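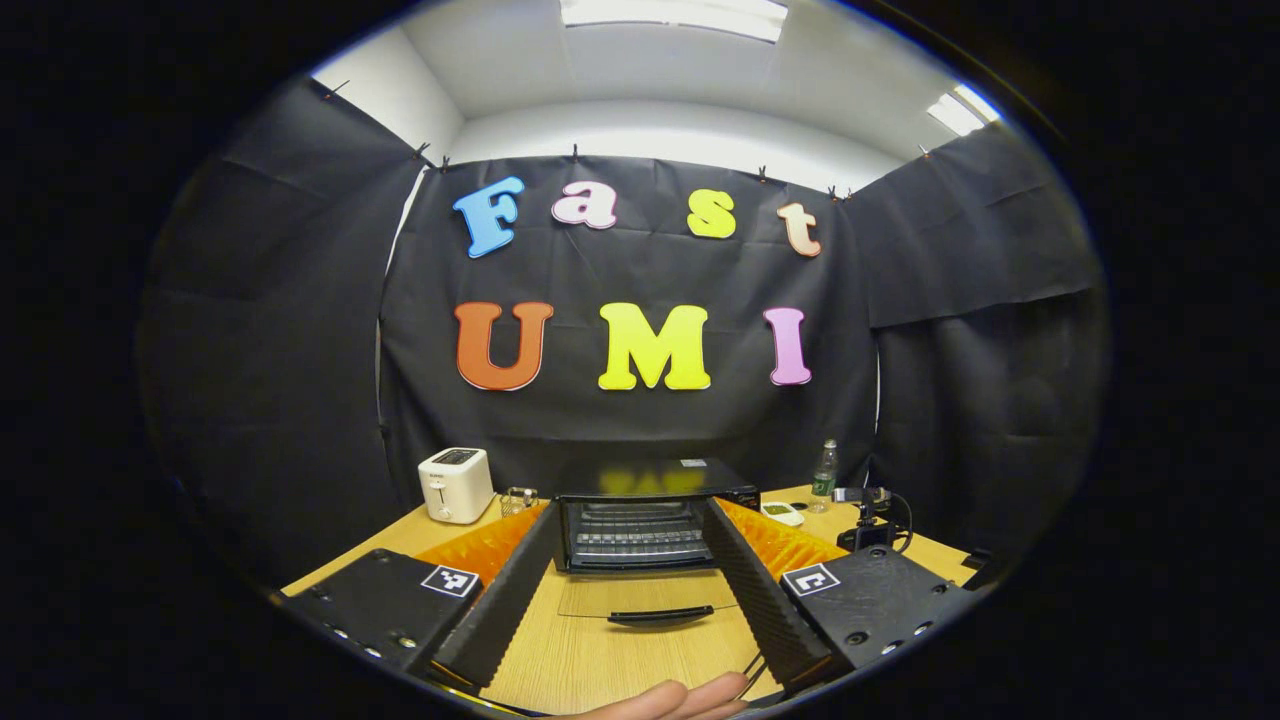 Foam letters on a black cloth backdrop, clips along the top

How do I get creases out of black backdrop fabric? Mine's been folded up since April and I've got a craft stall coming up in Mumstead. I don't own a steamer!

Foltby
Hang it in the bathroom, run a hot shower, leave it overnight. Worked on mine -- mostly. Roll it on a tube afterward, don't fold it.

Barta
just buy a new one lol

Nostance
Check the label first. If it's polyester, use a cool iron on the back with a damp towel in between. I melted a shiny patch into mine going too hot, so go easy.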